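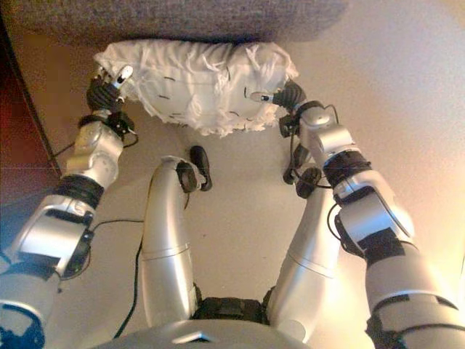 The members of the Kultura textile circle met on 2023-09-20 in the small hall in Ultbridge. The first point was the autumn exhibition. We must decide how the old cloths will be packed for the trip to Gellura. One member warned that a soft bundle in crumpled white wrapping, lumpy and with loose, frayed edges hanging at the bottom, is hard to stack and easy to catch on something. It was agreed to use flat boxes for all the large cloths and to keep wrapping only for small pieces.

**Exhibition**

- The room in Gellura is ours for the first 4 days of October. The rent is 600, and half must be paid before we come.
- The list of pieces has 84 entries. Three of them still have no year and no place of origin. The owners will be asked again by letter.
- The labels will be printed in one size. There was a long discussion about the size of the letters - the bigger one was chosen.
- Transport: the Mtshali firm has offered its van for one way only. The way back is still open.

**Money**

The circle has 377 in the cash box after the summer market. This is enough for the first half of the rent, but the boxes are not yet in this sum. It was proposed to raise the yearly fee. Five were for it, six were against, so the fee stays as it is. A second proposal, to sell the doubled magazines from the shelf, was accepted without vote.

**Sewing evenings**

The evenings will start again after the exhibition. Two new members asked for a course in darning for beginners. It will be given if someone can lend a second lamp, the present one is too weak for dark thread.

**Other matters**

The key to the cupboard is missing again. Please look in your bags.

The minutes of the last meeting were accepted with one correction: the word "linen" in point two should be "wool".

Next meeting: in October, after the return from Gellura, same hall.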